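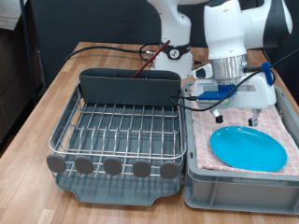 Skarard Dish Rack Task Kit for Student Robotics Clubs

The Skarard kit is a tabletop pick-and-place exercise for clubs and classes that already have an arm with a parallel-jaw gripper. Students program the arm to take dishes out of a crate and stand them in a wire rack. The task was written by Nilton Mamani for the Hilteo student league and runs on a single table.

Supplied: steel wire rack with gray drip tray and utensil caddy, gray plastic crate, checkered cloth, turquoise plate, printed rule sheet. Arm, gripper and table are not supplied. 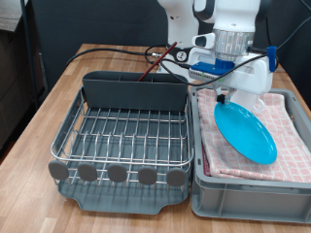 The plate is gripped by the rim – grasps from below are not permitted under the league rules. Fold the cloth and lay it in the crate before each run. A run lasts 5 minutes and each team is allowed 6 runs. Crate and rack stand side by side, crate on the right.

Advanced level (order no. 3463) adds a wooden spoon and a white mug. The spoon goes in the caddy.
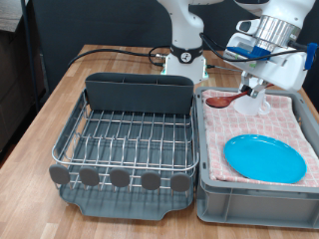
Teams should tune grip force separately for the spoon handle and the plate rim. The controller file has a field for each. Recommended age is 17 and up, with an instructor at the emergency stop.

Rule sheet last revised May 28, 2023. Replacement cloths and plates are sold singly. Orders placed through Kanagaratnam ship in June.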